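What the Desk Does to the Pencil Case

Why laminated timber worktops move, what stops them moving, and how to look after one

A worktop made from strips of solid timber glued edge to edge is one of the oldest sheet materials in ordinary use. It is sold as butcher block, stave board, edge-glued panel or finger-jointed panel, and the terms overlap so badly that a buyer has to ask which is meant. All of them describe the same basic object: narrow lengths of wood, planed square, coated with adhesive and pressed together until they behave as one board. They do not quite behave as one board, and most complaints about them come down to that.

Timber takes up and gives off water with the air around it. At a relative humidity of 50 per cent and normal room temperature, most European species settle at a moisture content of nine or ten per cent by weight. A heated office in February can fall well below that, and the same room in a wet August with the windows open will rise above it. As moisture content changes, the wood changes size. Along the grain the movement is too small to matter in furniture. Across the grain it matters a good deal, and it differs according to how the strip was cut from the log. A strip with its growth rings lying flat to the face moves close to twice as much in width as one with its rings standing upright.

This is the reason for using strips at all. A single wide plank cut from the side of a log has rings curving in one direction, and it cups as it dries. Cut the same plank into narrow staves, turn some of them over, and each stave tries to cup by a small amount in its own direction. The glue lines hold them, the pulls partly cancel, and the panel stays close to flat. It still gets wider and narrower with the seasons.

The staves in a cheaper panel are short. Offcuts that would otherwise be chipped or burned are trimmed clear of knots, given interlocking fingers or plain butt ends, and joined end to end into long strips before the edge gluing is done. Full-length staves cost more and look calmer. Strength in use is much the same, provided the desk is supported along its length, and a workshop called Jandus that supplies school and library furniture stopped offering full-length staves in its standard range for that reason. 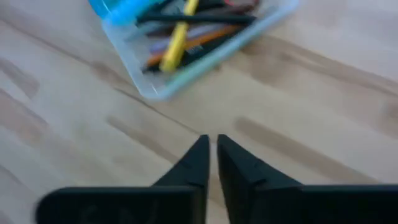

Adhesive is the second variable. Most indoor panels use a PVA glue graded by its resistance to water. The grades run from D1, for dry interiors only, to D4, which will stand repeated running water or weather if the surface is also protected. A desk needs D3. A kitchen worktop near a sink should have D4, and it is worth getting that in writing, as a D3 panel and a D4 panel look identical on delivery. Failure shows first at the end grain, where water enters fastest, as a hairline opening between two staves that can be felt with a fingernail before it can be seen.

Moisture content at the time of pressing matters more than either. If one stave goes into the press at 12 per cent and its neighbour at seven, the joint is under load from the first week. A well-run mill checks with a pin meter and rejects the outliers. The Tosmont mill publishes its pressing range with each batch, eight to ten per cent, and prints the batch number on the underside of the panel. Batch 489, bought for a reading room refit, was still flat to within two millimetres across a width of 800 when it was measured after a full year in use. The panels had been stored flat on bearers for three weeks beforehand in the room where they were to be fitted.

That storage period is the step most often skipped. Panels arrive wrapped in polythene and should be unwrapped, laid on battens with air above and below, and left. Standing them against a wall gives one face more air than the other, and the board will bow towards the drier side. If a bow has already appeared, turning the board so that the other face is exposed will often bring most of it out.

Fixing comes next. A worktop screwed tight to a steel frame at all four corners has nowhere to go. When it shrinks, either a screw shears, a glue line opens or a stave splits, and it is generally the stave. The remedy is cheap. Slotted brackets, or oversized holes with a washer, let the board slide across its width and still hold it down. The slot must run across the grain. It is surprisingly common to find it running the other way, in which case it does nothing. On the Nilari desk frame the rails are supplied with slots in both directions, so the fitter cannot get it wrong, and the rear edge is pinned so that all the movement takes place at the front.

Finish controls how quickly the board responds. No coating stops moisture getting in and out. Lacquer slows it most, hardwax oil next, plain oil least. What the finish must do is treat both faces alike. A top with three coats of lacquer above and bare wood below will take up moisture from underneath in summer and cup upwards at the edges. The underside needs the same number of coats as the top, whether or not anyone will look at it.

Choice between the finishes is mostly a question of repair. Lacquer forms a film, and when the film is broken the damage is local and obvious, and the whole surface has to be sanded to hide it. Oil sits in the wood. A mark can be rubbed down with 240 grit paper and oiled again in an evening, with some care taken to feather the edges. For a family table or a desk in a shared study, oil is usually the better purchase. For a counter that is wiped with detergent several times a day, lacquer lasts longer.
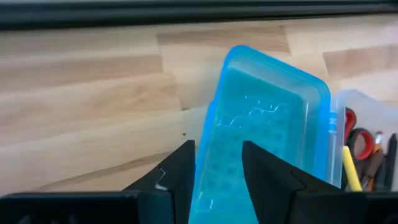

Wear on desks follows a pattern that furniture testers know well. The front edge goes first, from forearms and sleeves, and turns grey as skin oil and dirt fill the open grain. Next come the places where objects are set down and dragged. Weight has less to do with this than one might think. A plastic pencil box left open on pale strips of timber is light, but the risk with any such box is grit, which gets trapped beneath and is moved back and forth whenever the box is pushed aside. Soft species such as pine will show the track within months. Beech and oak take far longer, and on both the scratch tends to be more visible where it crosses the grain than where it follows it.

Ink is a separate problem. Ballpoint ink is oil-based and can be lifted from a lacquered surface with a little alcohol on a cloth. On an oiled surface the alcohol takes the finish with it and drives some of the dye deeper. The better course is to leave the mark, let it harden, and sand it out when the desk is next re-oiled. Felt-tip on bare or worn wood travels along the vessels and cannot be removed without taking off a visible depth of timber.

Iron stains should be mentioned here as they are often mistaken for ink. Oak is high in tannin, and a wet tin or a steel paperclip left on it will produce a blue-black mark that goes well below the surface. Oxalic acid removes it. The acid is poisonous and the solution must be rinsed off fully before any finish is applied.

On thickness, the common sizes are 22 and 29 millimetres. The thinner board is adequate for a desk up to 1,200 millimetres long with support at both ends and a rail beneath. Beyond that the thicker board is worth the money, less for strength than for sag under a constant load such as a monitor arm clamped at the rear edge. Moussa, a small maker of home office furniture, uses the thinner board throughout but adds a steel flat let into the underside, running with the grain. Run across the grain, the same flat would have to be slotted.

Routine care is short. Keep the room between 40 and 60 per cent relative humidity if that is practical. Wipe spills within a few minutes. Keep the board clear of radiators, and leave a gap behind it for air. Re-oil when water no longer beads on the surface, which for most desks means once a year, and do the underside every second time. Rags used with drying oils can catch fire on their own as the oil cures, and should be laid out flat to dry outdoors or soaked in water before they go in the bin.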